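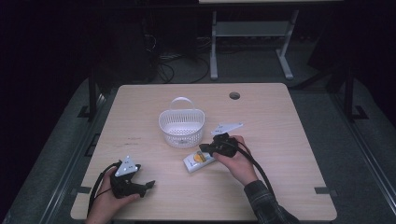 Ilse Koster
Projet Fasach, groupe Rangement et petits contenants

3.2 Le panier à anse comme contenant de départ

La figure 3 montre la disposition retenue pour la première série : un panier blanc en plastique ajouré posé au centre de la table, et un petit paquet blanc à étiquette ronde, jaune et orange, couché à plat en biais à droite du panier. Le panier paraît vide. Cette disposition a été conservée pour l'ensemble des 200 essais de la série, à l'exception des essais de reprise décrits en 3.4.

Le choix d'un panier à anse mérite quelques précisions. Dans les foyers visités lors de l'enquête Clakine, les petits articles emballés (sachets, savons, boîtes de mouchoirs) étaient le plus souvent regroupés dans un contenant ouvert que l'on déplace d'une pièce à l'autre. L'anse y sert au transport mais gêne le dépôt quand elle est relevée, parce qu'elle réduit l'ouverture utile. Nous avons voulu garder cette gêne. Sur la figure, l'anse se dresse du côté opposé au bord de travail, ce qui laisse l'avant du panier dégagé.

Les parois ajourées ont une autre conséquence. Un article mince peut être repéré de côté sans que l'on se penche au-dessus du panier, et les participants de l'étude préliminaire (Annan) s'en servaient pour décider s'il restait de la place. Avec les bacs opaques de cette même étude, ils soulevaient plus souvent le contenant ou en retiraient le dernier article déposé. Nous revenons sur ce point dans la discussion.

La table est rectangulaire, à plateau clair veiné façon bois et à angles légèrement arrondis. Elle présente un passe-câble rond et quelques traces sombres peu marquées sur la moitié gauche. Ces traces n'ont pas été effacées entre les séries. Aucun repère n'a été collé sur le plateau : la position du paquet était indiquée oralement, par rapport au panier, et nous avons accepté la variation qui en résulte.

Le rangement se fait à deux mains. La consigne, lue en début de séance, tient en une phrase : « Mettez le paquet dans le panier comme vous le feriez chez vous. » Nous n'avons donné aucune indication sur l'orientation finale de l'article ni sur l'ordre des gestes. Les participants qui demandaient s'il fallait poser le paquet à plat ou sur la tranche recevaient la même réponse – à leur convenance.

Le corpus compte 204 enregistrements, dont quatre essais de reprise analysés séparément. Les articles de la deuxième série, fournis par Trorkodport, sont plus épais et ne portent pas d'étiquette. Ils sont présentés en 3.3 avec le bac à bords droits.

Figure 3. Panier ajouré à anse et petit paquet étiqueté, première série.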